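Toy corner check, Pulcombe playroom, October 10, 2021

- [x] **Shelf brackets** — tight. Begoña had a go at them in January and they haven't budged.
- [x] **Socket covers** — all in, two swapped for new ones.
- [ ] **Rug edge** — still curling by the door! More tape please, Demetrio.
- [x] **Shape blocks** — fine, see my note.

Blocks first, as they get chewed most. I ran my thumb over every edge looking for rough spots and chips (slow going, but I quite enjoy it) and nothing caught. I went over the points of the red star twice, and the blue house got a good look along its roof too. Wipe down again before the little ones are back.

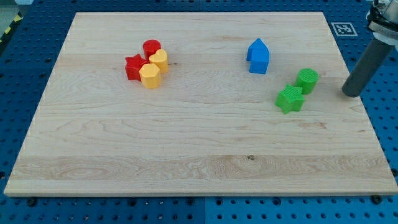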